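I've been teaching simulated kitchen robots by remote control since August, and I still get asked how to record a decent demonstration without throwing half of them away. So I'm writing down my routine, mostly so I can link to it. I use Grirkeo for the simulator side and a pair of hand controllers for the arms, but most of this carries over to whatever you've got.

The task I'll use is one I like for beginners: food sitting on a plate in the sink, and the robot has to pick it up off the plate. Easy to understand, surprisingly annoying to steer!

## Before you touch the controllers

Write the task as one sentence. Mine is "pick the food up off the plate in the sink." If your sentence has an "and then" in it, split it up and record the parts separately for now. You can chain them later when your hands know what they're doing.

Next, load a layout and just look at it for a while. I move the view around, find the plate, find the food, and check what could get in my way. Faucets are the big one (I've knocked an arm into a faucet more times than I'd like to put in writing). Then I decide where I'm coming in from and stick with it for the whole batch.

Small food on a wide plate deserves its own practice run. The target is tiny and your fingers have to get down close to the plate without shoving it into the basin wall.

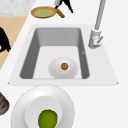

**Do I have to put the food in the same spot every time?**

Let the simulator shuffle it. If every demonstration has the food in one place, the robot learns the place and ignores the food, and the first time you move the plate it'll grab at air. I keep the spots fixed for my own warmup and then turn the shuffling on before I record anything I plan to keep.

## Recording a run

1. **Warm up.** I do three throwaway runs with recording off. My first grab of the session is always bad, and I don't want it in the data.

2. **Start from the same pose.** Hit reset and wait for the arms to settle before you press record. In Grirkeo there's a little lag after the reset, and if you jump the gun you get a weird twitch at the start of every file.

3. **Travel high, then come down.** Bring the gripper over the sink with plenty of clearance and only drop once you're over the food. A sink basin has walls on all sides, so a low sideways approach is asking for trouble.

4. **Open the fingers early.** Do it while you're still up high. If you open them next to the plate, one finger will swing into something, I promise.

5. **Line up across the food.** With a long piece like a carrot, I want one finger on each side of the narrow part, so I twist my wrist until the gripper sits across it. Take your time here, but keep moving a little. Long frozen pauses teach the robot to freeze too (ask me how I know). If there's a second piece of food on the plate, pick your target before you go down and check where your other finger is headed.

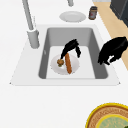
6. **Close, wait a beat, lift.** Squeeze gently, hold still for a moment, then go straight up. When I rush this part the food squirts out sideways and I have to start over.

7. **Stop recording on purpose.** Get clear of the rim, hold steady, press stop. Don't let the file run on while you scratch your nose.

## Which runs to keep

I watch each one back at 2x speed right after I record it. Clean grab, keep it. Hit the faucet or dragged the plate across the basin, toss it. The in-between ones are harder. A run where I missed, backed off and got it on the second try goes in a separate folder, and I do use some of those, because a robot that has only seen perfect grabs has no idea what to do after a miss. Niloufar Fallahi talked me into that and she was right.

What I always throw out is the dithering: hovering, changing my mind, going for one piece of food and ending up with the other.

## A few settings

- Turn the controller scaling down for small food. I halve mine, so moving my hand by 2 inches moves the gripper by one.
- Park the arm you aren't using well to the side, and park it in the same spot every run.
- Check your camera views before recording. I lost an entire evening to a view that was pointed at the wrong end of the counter.
- Name your folders by task and layout. "test_final_new" will mean nothing to you next month.

Take breaks, too. My grabs get sloppy when my wrists are tired, and I can see it in the playback before I feel it. I'll put up my notes on the chained version (pick up, carry, put down) once I've got it working with both arms.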